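Forums > Grippers and End Effectors > Kits and Reviews > Jallik two-finger kit

We use cookies to keep you logged in and to remember your thread settings. Accept / Manage

Jallik two-finger gripper kit, worth 2,939?

hkuhlmann wrote:
Has anyone bought the Jallik kit from Prurken? It comes with two fingers, a wrist camera, mount plate and a license for the Plillow grasp software. The price is $2,939. We need to pick up hand tools and put them in a rack. The heaviest is 400 grams.

corpeeters wrote:
We've had one since February. The fingers are good. The software is fine on boxes and bottles and weak on anything with holes in it. It sometimes aims for the middle of a loop and closes on air. I ended up setting the grasp height by hand for each tool. 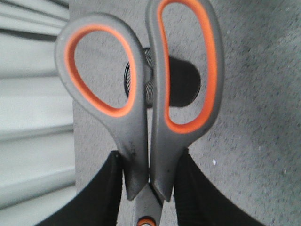

Posted by corpeeters, Apr 23, 2018

Scissors held low on the handles, just above the metal, with the loops up. I get my best results with that grip. The two handles narrow there and the flat inside faces of the fingers have something to press on. The wrist camera is close in, so the blades go out of view at the bottom. If you need to see the tips you'll want a second camera.

dthambiah wrote:
I wouldn't call the software weak. Did you run the calibration with the long routine? The short one is the default and it's bad. With the long one I got 300 picks on mixed tools and had to step in twice.

corpeeters wrote:
I ran both. The long one helped with pliers and did nothing for scissors. Were there any in your mix?

dthambiah wrote:
No. Screwdrivers, wrenches and one pair of snips.

karthik_h wrote:
Look at the Nair set too. It's 70 dollars more, with softer pads and no software at all. If you're going to set heights by hand anyway, you don't need Plillow.

corpeeters wrote:
I'd still take the Jallik. Soft pads let handles twist on me.

hkuhlmann wrote:
Thanks. About a third of our tools have loops, so that matters. Can you save the heights per tool, or do you enter them every time?

corpeeters wrote:
You can save them. It's under Objects, then Overrides. Back up the file before you update, mine got wiped once.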